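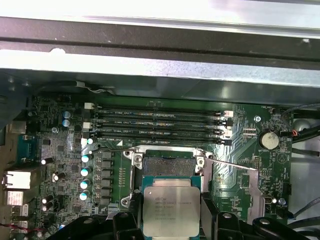
September 2021. Scholarship night prep, Emonton school.

Went through the award list with Azucena. 80 applications in, 6 scholarships to give. The Ponce fund stands at $1,414, so one award of $1,000 and the rest carries over to November. Certificates: first proof had Rutilio's title wrong, sent back. Need the third grade reading names before we print again. 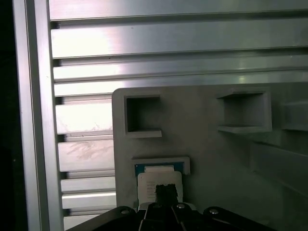
Sun-ja thinks the teachers should hand out the reading awards themselves, before the scholarships, so families with small kids can leave early. Fine with me. Ask Gumaro about moving the choir up.

Still to do: programs, parking note.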